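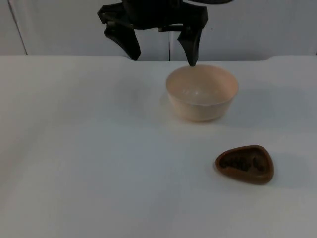 4. Setting the table for visitors

By Shiela Cruzado
Updated in March
28 shares | 9 comments

This is the part of the guide I get the most messages about, so I rewrote it after our last open day at Comska. Sections 1 through 3 got your arm bolted down, powered and talking to the laptop. Now you want it to do something in front of people, and that's a different job. I've run this demo for school groups, for a room full of retired machinists and once for my own landlord, and the steps below are the ones I go through every single time.

The demo is simple on purpose. There's a bowl and there's a small item, the arm picks up the item and puts it in the bowl, and everybody claps more than you'd expect!

4.1 Before the doors open

1. Wipe the table with a dry cloth. A white top shows every crumb, and crumbs confuse the vision program (ask me about the muffin).

2. Turn on the overhead lights and leave them alone for the rest of the day. Lorcan Gallagher likes to open the blinds for a nicer mood. If you have a Lorcan, talk to him early.

3. Put the bowl down where the open fingers can hover over its back rim with a little air underneath. A small, deep, pale one works fine. Leave it empty.

4. Lay the item toward the front of the table and off to the right, with clear space between it and the bowl. I like the brown piece with the rounded corners and the raised pattern on top. It's dark against the white, so people standing at the back can follow it.

5. Clear everything else away. Phones, badges, coffee, the pen you were just using.

Note: You don't have to line the brown piece up any special way. I used to fuss over this for ages. Rounded point to the left is just my habit.

4.2 Loading the demo program

6. On the laptop, open Skullon and pick "Visitor" from the list on the left. Don't pick "Visitor old." I keep meaning to delete that one.

7. Set the speed to 178. The top setting is 900, and yes, it looks amazing, and no, you may not use it with guests in the room.

8. Press Home and wait for the arm to stop. The fingers should end up open and pointing down.

9. Press Check. You'll get a green box on the screen for each thing it finds. If the bowl doesn't get one, slide it a little toward the middle and press Check again.

CAUTION: Keep your hands off the table once Home has been pressed. If you need to move something, press Pause first and wait for the beep. The fingers narrow toward the tips and they will pinch.

4.3 Running it with people watching

10. Ask everyone to stand behind the tape. Then ask again -- the second time is when they do it.

11. Say what's going to happen before you press anything. I keep it to one sentence: "It's going to look for the brown piece, pick it up and drop it in the bowl." Kids love to shout the steps along with you, so let them.

12. Press Start. A full run takes around 40 seconds at visitor speed, so have something to talk about. Benjie Barredo does a bit about how long it took him to learn to use chopsticks, and I've stolen it completely.

13. When the arm goes back to Home, press Pause, take the piece out of the bowl and set it down somewhere new. Let a visitor choose the spot! This gets a bigger reaction than the first run.

Note: Misses happen. If the fingers close on nothing, the program goes back and tries again by itself. Don't apologize or dive for the laptop. Mehrangiz Mohammadi counts the tries out loud like a game show host, and the room is always on the robot's side by the second one.

CAUTION: The stop button goes in your hand or in the hand of a trained helper, never on the table and never with a guest. If you have to use it, start over from step 8.

4.4 Packing up

14. Press Home, then Park, and wait for the light on the base to go out.

15. Put the bowl and the brown piece back in the Kolach box together. I've had to go hunting for that piece on a Thursday night and I don't recommend it.

16. Write down the number of runs and any misses on the sheet inside the lid. Noel Aquino reads these, and he'll call you if it's blank.

Go on to section 5 if you want to swap in your own items.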